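Ollwood walk-through, laundry and linen side
Friday 26 April 2024
Done by: Devendra Mathur. Copy to Delphine Abernathy
Key: OK / FIX / WATCH

1. Entry and corridor — OK
Floor clear, mat flat. Light over the door slow to come on, third time I've written this.

2. Fire exit, back — FIX
Opens fine but two hampers parked in front of it at 8:15. Moved them. Tape on the floor is worn off, needs redoing before next check.

3. Extinguisher — OK
Gauge in the green, tag current till December. Pin and seal there.

4. Dryers 1 to 4 — WATCH
Lint screens 1, 2, 4 clean. Number 3 had a full screen. Pulled it, bagged it. Whoever closes needs to do all four, every night. Duct behind 3 has a dent, still venting. Koreck quoted 865 for a new run, Delphine has the paper.

5. Washers — OK
Hoses dry, no drips in the pan. Counter on washer 2 reads 1,046 cycles, service due at 3,000.

6. Detergent and bleach shelf — FIX
Caps on. One spray bottle no label, threw it out. Bleach back on the BOTTOM shelf please, was up at eye level agian.

7. Outlets and cords — OK
No scorch marks. Extension cord from last visit is gone, good.

8. Folding table — WATCH
Left front leg has a wobble, tightened by hand, wont hold. Needs a real wrench.

9. Padded and quilted items — OK w/ comments
Check seams, stitching and edges before anything gets folded and shelved. Look inside the folds too, pins and clips hide in there. Feel the padding for damp spots, if it's not dry all the way thru it goes back in. Low heat only. Don't stack these past the shelf lip, 110 lb limit is posted on the upright.
Pink quilted one, creases and puckers along the stitching, smooth out by hand before the final fold.
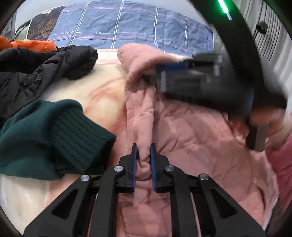
10. Shelving, Rimdale units — FIX
Anchors tight on both. Top shelf overloaded on the right, blankets leaning out. Took down the heavy ones. Step stool missing a rubber foot, tagged out — do not use till replaced.

11. First aid box — WATCH
Low on medium bandages, burn gel expired. Reorder.

Open items go to Delphine by Monday. Recheck 2, 6 and 10 first.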